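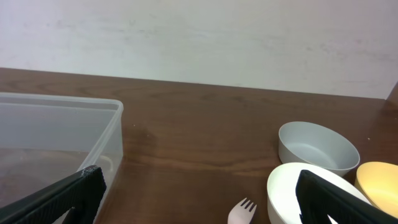 Clear bin on the left, the three everyday bowls on the right.

Storing bowls in a clear plastic bin?

fendwood_tyra
We're down to one kitchen cabinet until the new ones go in, sometime in August. Plan is to keep the gray, white and yellow bowls in the bin on the table and leave the cabinet for plates and pans. Anyone done this long term? Do I need something between the bowls?

makris570
Did it for 11 months in a rental. Works fine. Stack them biggest on the bottom and put a paper towel between each one. Mine got gray marks inside without it.

R. Eynon
I wouldn't bother with a bin for three bowls. Stack them on the table and put the bin to use for flour and pasta, things that need keeping dry.

fendwood_tyra
The table is next to where they'll be sanding, so I want them covered. Pasta is already in jars.

cesard_123
Then you need a lid. An open bin will fill with dust the same as an open bowl. Also make sure they're bone dry before you close it up. I shut mine one night after dinner and it smelled musty by the weekend.

R. Eynon
Fair enough on the sanding. I'd still turn them upside down instead of stacking.

makris570
Upside down takes up three times the room. Stacking is fine.

R. Eynon
She has a whole table.

fendwood_tyra
I eat at that table, so stacking it is. I'll look for the lid tonight. If I can't find it I'll lay a dish towel over the top and tape it down.

cesard_123
Use painter's tape. Packing tape leaves glue on the rim.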